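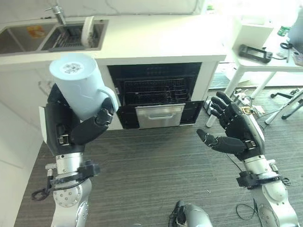 Carafe handles, Mazandarani order

14 May 2025
Fleltville shop. Ignacio Acuña on the pipe, Cadi Prosser bringing bits. Notes by Cadi.

Order 1573 is the Guvusetti carafe with the amber handle, for the Mazandarani dining room. We still have the same problem as last week. The body is fine and the handle is fine. The joint at the lower attachment shows a hairline crack after the annealer, usually on the left side as you face the handle. The upper attachment has not cracked on any of them.

Ignacio thinks it is heat. I think it is the amber. We tried to separate the two.

Morning set

Furnace held at 2000 F. Clear from the same charge as last week, no new batch added overnight.

First carafe made the usual way, amber bit from the Huno bar, dropped at the shoulder and pulled down to the foot. Ignacio flashed the body once between the drop and the lower stick. Felt normal. The lower stick took on the first touch and he pressed it with the back of the jacks. Went to the box with no sign of trouble.

Second carafe with a clear handle, everything else the same. I was slow with the bit and it had to go back in for a reheat, so it was softer than it should have been and the curve sagged. Ugly, but good enough for the test. Do not put this one on the sale shelf.

Third carafe amber again, but this time I kept the small torch on the lower spot while Ignacio pulled the handle down. The spot had a dull glow when the bit touched it. The joint looked better right away, with a rounder edge and no pinched line underneath. The torch did mark the body a little, a slightly wavy patch beside the attachment. You can feel it with a thumb.

Fourth lost at transfer. Jack line too thick, my fault for calling it early. Restarted and then ran out of time before the handle.
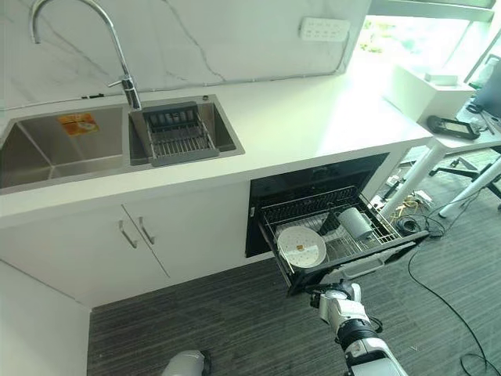

Capacity check

The restaurant asked for the same pour in every carafe, so I filled last week's rejects to the bottom of the neck and measured with the lab cylinder. The smallest came to 407 ml and the largest to 476 ml. That is too wide a spread. The outside shapes are close to each other and it is hard to see the difference by eye until they stand side by side with water in them.

Most of it is wall thickness at the foot. When the gather is heavy Ignacio leaves the extra at the bottom, and the piece looks right and holds less. He knows this. He says he prefers a heavy foot on anything with a handle, and I agree for stability, but we need to pick one foot and keep it.

Plan is to weigh the rejects tomorrow and mark the good weight on the board by the glory hole. Also make a new caliper stick for the shoulder. The old one has been burned down at one end so many times that it no longer matches the drawing.

Water note: dry the carafes upside down on the rack after measuring. The ones I left upright last week kept a white ring at the bottom that took vinegar to get out.

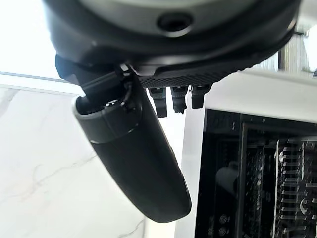 Photo: C. Prosser

Amber bar

Checked the Huno amber against the clear with a pull test. Two bits stuck together end to end, one of each, then pulled into a long thread and left on the bench. If they match, the thread stays straight. Ours had a slow bend toward the amber side. It is a small bend, less than we got from the old red that we stopped using, but it is there.

So I am partly right and Ignacio is partly right. A small mismatch may be all right on a thin wrap or a lip, and we have made plenty of amber lip wraps with no cracks. A thick handle on a thin wall is harder on the joint. If the lower spot is also cold when the bit lands, that is probably enough to start the crack.

Options we talked over:

Case the amber in clear before pulling the handle. More clear and less amber in the handle, and clear against clear at the joint. Color will be lighter. We would need to ask the Mazandarani people to look at one before we make the rest.

Stay with solid amber and always torch the lower spot. Needs a third pair of hands on busy days. We do not have that until November.

Try a different bar. I have an old stub of another amber in the drawer with no label on it. Not much use even if it works, as we could not buy more of it.

Ignacio wants to go with the cased handle. I would like to see the torch piece out of the box first.

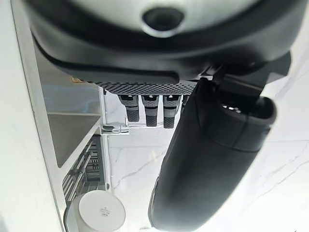
He made the point that the torch piece tells us about one carafe only, and that the first one this morning also looked good going in. Fair enough. We will do the cased handle as a short run and keep the torch for those as well, then drop the torch if they come through.

Annealer

Longer soak tonight. Added an hour at the top and slowed the first part of the ramp down. I know this changes one more thing in the test, but all of today's pieces are in the same box so they can still be compared with each other. They cannot be compared with last week's.

The door seal at the lower right is getting crumbly. I pushed some fiber into the gap. Check whether the pieces that cracked last week were sitting on that side. I did not write down the positions then. Today they are drawn on the back of the box log, door at the bottom of the sketch.

To do

Unload and look at every lower joint under the polarizer before anyone handles the pieces by the handle.
Weigh rejects, write the weight on the board.
New shoulder stick, cherry if there is any left.
Ask for a price on a short length of the Huno amber from a different lot.
Clean the jacks. There is amber stuck inside the bend.
Ignacio to sketch the cased handle at full size, with the thickness at the lower attachment written on it.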